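Plostetstead workshop notebook
Jul 21, 2025

Monday, and finally a whole day on the front room! The long white table has been a dumping ground since February, so the plan was cables and bags first, clothes second, and a proper look at the jar and tubing after lunch. I love this kind of day (tea, radio, everything out where I can get at it).

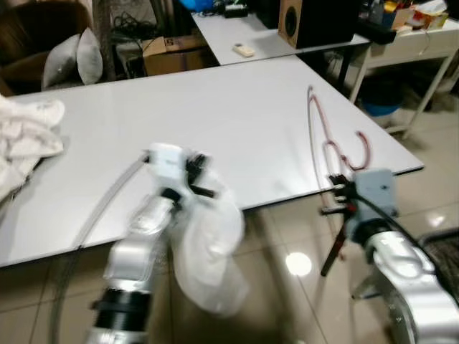

Cables go by colour from now on, reds with reds. The Bratitz labels are brilliant, they peel off clean and take pencil. Used a good strip of the roll of 1000 and don't regret a single one.

Clothes next. Red things get their own end of the rail, and anything fleecy goes on the wide hangers so the shoulders keep their shape.
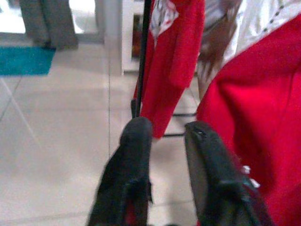
Still want a softer brush for the fleece. The Dolter one is great on cotton but a bit fierce on anything with a nap. Will ask at Bajpai when I'm in for hooks.

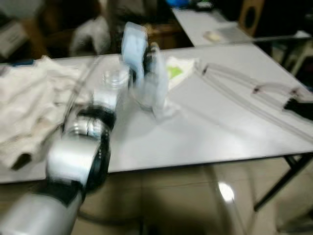

651 words in full notebook

Tubing: coil it wide, tie it twice, never fold. Clear jars are my favourite storage in the whole place, you can see what's in them from the doorway! Want 5 more, same size, lids that match.

Back to the rail. Shirts facing the window, top button done up, plastic hangers only. 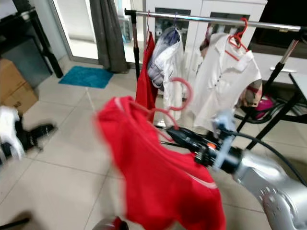
The rail is such a good buy, it makes the whole room feel like a little shop. Tomorrow: cardboard to the recycling, wash the towels, hooks if Bajpai has them.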